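Sternomley Opens Shared Ordering Program to Independent Restaurants

Small restaurants can now combine weekly orders and split delivery minimums

CLERWOOD - Sternomley, a food purchasing service for independent restaurants, said Thursday that it has opened its shared ordering program to new members after a trial with 20 restaurants in and near Clerwood.

The program lets owners who could not meet a supplier's minimum order on their own put their orders together and split the delivery. Each restaurant still picks its own products, gets its own invoice and pays only for what it receives. Sternomley sends the combined order to the supplier and sorts out the delivery route.

"A place with nine tables can't take a full pallet of canned tomatoes," said Ravindra Bisht, founder of Sternomley. "It doesn't have the room and it doesn't want the money tied up. Four places on the same two streets can take that pallet between them and be done with it by the weekend."

Members place orders by phone, by email or through Nultolitz, the company's ordering page. Orders close at 3 p.m. the day before a delivery. A restaurant that misses the cutoff can still be added if the truck has space, but the shared price is not guaranteed on late orders.

The trial began with dry goods and cooking oil, and later added dairy, paper goods and takeout containers. Fresh fish was left out. Bisht said prices on fish change too quickly for a shared order to be worth the trouble, and most of the owners already had someone they liked to buy from.

The shared list now has 137 items from 14 suppliers. Members can ask for an item to be added, and Sternomley will list it once three restaurants have said they would buy it.

Quyên Trương, who owns the noodle restaurant Tanasarn, joined the trial in its second week. She had been driving to a cash-and-carry warehouse before opening, often twice a week, to buy rice noodles, sugar and frying oil.

"I was spending my mornings in a parking lot," Trương said. "Now the noodles come to the back door. I pay a little less for them, but the time is what I wanted."

Trương said she still buys her herbs and most of her vegetables separately. The program does not require members to buy a set amount, and they can skip a week without a fee. 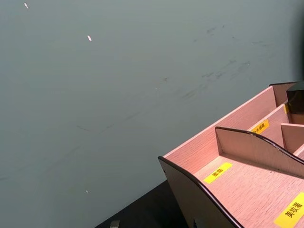 Paperwork was the main complaint during the trial. Several owners said they were getting a supplier's delivery slip, a Sternomley slip and an invoice for the same boxes, and that the three did not always use the same product names. Sternomley has since moved to a single slip for each delivery, with the invoice number printed at the top. Owners who want to keep paper copies can do that in whatever way suits the office. Owners who do not want paper can turn it off in Nultolitz and get a weekly statement by email.

Donnie Imrie, who manages deliveries for Sternomley, said the company also changed how it handles missing and damaged goods. During the first weeks, a restaurant had to report a problem to the supplier directly. Members now report it to Sternomley by the end of the day, and the credit shows up on the next invoice.

"If a case of cream shows up crushed, the cook has dinner to get ready," Imrie said. "We'll call the dairy. We were going to be talking to them anyway."

Deliveries are made Monday through Saturday between 6 a.m. and 11 a.m. Restaurants without anyone on site in the morning can name a neighboring member to accept dry goods for them. Chilled goods have to be signed for at the address on the order.

Membership costs $20 a month. There is no sign-up charge and no contract, and a member can leave at the end of any month - any open invoices must be paid first. Combined orders of $1000 or more are delivered free. On smaller ones, the delivery charge is divided among the restaurants in the order according to what each one spent.

To join, a business must hold a current food service license and have no more than three locations. Bakeries, cafes, caterers and food trucks with a fixed kitchen address may apply. Chains and franchises are not eligible.

Ilze Šimkus, who handles new accounts, said applications are usually answered within two working days. New members are placed in a delivery group with nearby restaurants and can see the shared price list before they pay the first month's fee.

Sternomley plans to add cleaning supplies to the list in July. It is also talking with suppliers about smaller case sizes for spices and flour, and will let members know if prices can be agreed on.

About Sternomley

Sternomley is a purchasing service for independently owned restaurants, cafes and bakeries. It is based in Clerwood.

Media contact: Evander Cowie, Sternomley press office

Membership questions: Ilze Šimkus, new accounts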